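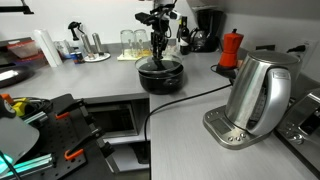 Home & Kitchen Desk

The Counter That Ate the Kitchen
By Peninah Tanui

Three ways to heat water for a drink, all within arm's reach of each other. A drip coffee maker in the corner, a red moka pot beside it, and a stainless steel kettle with a row of buttons that takes up more room than either. Somewhere in there a person is also supposed to cook dinner.

I have been hearing for years that a kitchen like this needs "zones." Zdenka Softić, who charges 404 dollars for a counter consultation, told me the drinks zone is the one clients fight hardest to keep. I believe her. I am less sure about the fee.

Her rule is that anything used fewer than 6 times a month goes in a cabinet. Fine, but my cabinets are full of things I put there under the last rule. And a moka pot in a cabinet is a moka pot you no longer own.

Cords bother me more. The black one here runs across the counter and over the front edge, a few inches of bad planning that no basket or label will fix. Outlets decide where appliances live. Faraji Shirima, an electrician in Ritchie, quoted one reader 1,420 dollars to add two along a back wall, and she went back to moving the toaster.

What does a pot need? A clear patch of counter, and somewhere to set the lid. The glasses on their little tray could stay, I suppose, and the wine bottle too – it at least has no plug. I would start with the kettle and see who complains.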